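Shoe storage

Shoe storage is the keeping of footwear when it is not being worn, whether in a home, a shop, a school or a workplace. The main forms are racks, cabinets, open shelving, the original cardboard boxes, and plastic bins. Most households use more than one of these, with everyday pairs near the door and seasonal pairs farther away.

Bins

Plastic storage bins came into common use for shoes as a replacement for the cardboard shoebox, which softens in damp rooms and has to be opened or labeled before the contents are known. A clear or translucent bin lets a person find a pair without lifting the lid. Bins without lids are used where shoes are taken out often, and are usually kept on the floor or on the lowest shelf.

A flat piece of cardboard is sometimes laid in the bottom. It catches grit, takes up a little moisture and can be thrown away when dirty. Newspaper does the same job but tears more easily. The homeware maker Pukico sold a 14-liter bin with a precut cardboard liner, and the size was later copied by Iturra for its own line. 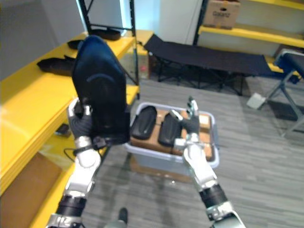
Dark shoes and a translucent bin with a sheet of cardboard in the bottom, beside yellow shelving.

Shoes may be placed in a bin in several ways. Side by side with the soles down is the most common. Soles up keeps dust out of the opening, but the uppers then rest on the bottom of the bin, and smooth or glossy leather can pick up scuffs if there is grit underneath. Heel to toe saves width with pairs that have a narrow toe. Shoes with straps or buckles are best put away with the strap fastened so that it does not mark the other shoe.

Shelving

Open shelving holds shoes either loose or in containers. A depth of 35 centimeters is enough for most adult sizes placed straight in, and shallower shelves can be used if the shoes are turned sideways. Painted or coated boards wipe clean more easily than bare wood. Glossy finishes show dust and reflect overhead lights, while matte finishes hide dust but hold on to polish stains.

In workrooms and stockrooms, shoes often share shelving with unrelated goods. Small parts tend to be set out on a shelf surface where they can be reached, and cardboard boxes go into the open compartments lower down. Boxes with hand holes are preferred for the lower levels, as they can be pulled out without reaching around the sides. Thaís Pimentel's handbook for small stockrooms, published by Cerkwood, recommends turning any printed label to the front and keeping footwear on a separate level from molded parts and tools.
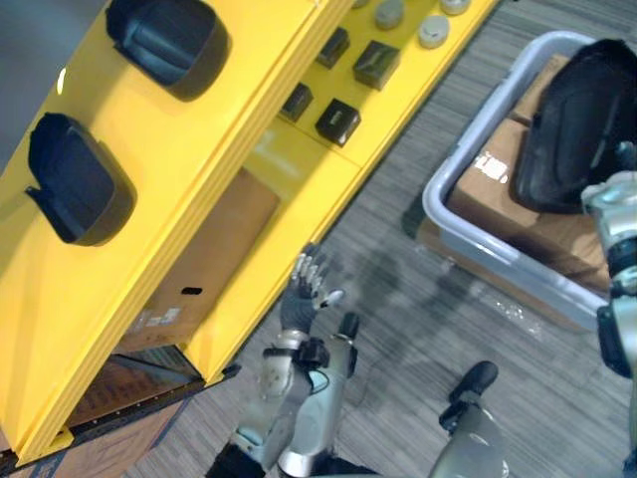 Care in storage

Shoes should be brushed and left to dry before they are put away. Leather shoes keep their shape better with shoe trees or crumpled paper inside. Airtight containers are not advised for leather over long periods, as trapped moisture can lead to mildew. Rubber soles left against a painted surface may leave a mark, which is another use for a cardboard liner.

See also

Boot rack
Shoe tree
Firwood cabinet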